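Keeping the Mato Cell Running: What I Did All Semester

My part of the project was the cell itself. Mwende and Oduor wrote the program that takes a desktop PC apart, and I got everything that could come loose, drift or jam. I thought I'd gotten the boring half. I was so wrong!

We call the cell Mato. It's a Universal Robots arm with a two-finger gripper, a PC chassis lying in front of it, and a fixture plate up on the ribbed aluminum wall for holding small parts. Nassoro Makori, our lab tech, gave me one rule on day one: change one thing, then run it again. I broke that rule by Tuesday (sorry, Nassoro).

The first real problem was the plate. We'd put it up in a hurry, and every time the arm pressed a part into a holder the whole thing shifted a tiny bit. After 62 cycles the arm was missing the slots. I took the plate down, put in longer bolts with lock washers, and taught all the positions again from the pendant. That ate an entire afternoon, but I got really fast at jogging the arm.

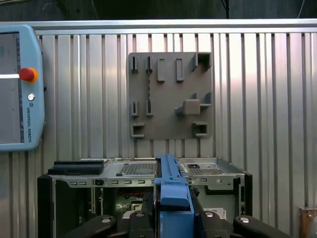

Then came the grip. Drive rails are skinny, and if the fingers close even a little high the rail tips and you can forget about lining it up with anything. I tried more force first, which only made it tip harder. What fixed it was lowering the grip point and slowing the close, plus wiping the fingers down with alcohol before each session. Mwajuma Lyimo spotted that last one, she saw dust on the pads when I'd been blaming the code for two days.

After that I wrote a checklist and taped it inside the cabinet door: test the emergency stop, check the plate bolts, wipe the fingers, tighten the finger screws, run one slow cycle with no part. It takes me almost 10 minutes and I haven't skipped it since May.

Our last long test was 200 cycles and 94 percent of them finished without anyone stepping in. Most of the failures were the same corner holder, which I think printed a bit tight. I have a new version drawn up, and Njoroge says I can have the printer next.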